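Entering a timed track ultra after a missed qualifying mark
Posted in Running and Endurance Events

Haf Vaughan
I am registered for the Wynne twelve-hour track race in July. The entry rules state that a runner must have completed a qualifying event of 60 kilometers or longer. My longest finish is a marathon. I did enter a six-hour race in the spring, but withdrew before reaching the required distance. May I ask whether organizers generally accept a partial result, and whether a written request is worthwhile? I would also welcome guidance on lap counting, as I have not raced on a track before.

Bradley Cropper
Partial results are normally accepted only where the rules say so. In a timed event, every runner who completes at least one lap is usually listed with a distance, so your spring result may well appear in the official standings. The difficulty is the distance itself, not the withdrawal. You should write to the race director, state the distance credited to you, and attach the published result. Requests of this kind are best sent well before the closing date.
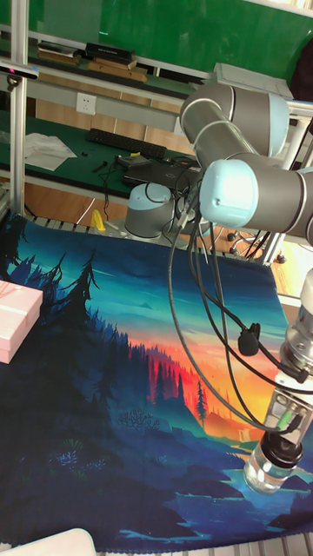 A small glass jar with a black lid, held over the forest-print mat.

With regard to laps, most track races of this length use a chip worn on the ankle, with manual counters as a reserve. Any dispute should be raised with the timing desk during the race. Runners are commonly asked to change direction at set intervals -- please read the event notes on this point.

Narendra Dixit
Just email them. I was let in at Umska with less than the stated distance and was asked only for my training log.

Madhu Goel
I would add one caution to the reply from Mr. Dixit. A training log is accepted by some organizers and refused by others, and entry fees are not always returned when a qualification is declined. Please confirm the refund terms in writing before booking travel. If the request is refused, you may ask to be moved to the six-hour race on the same day, where such a race is offered.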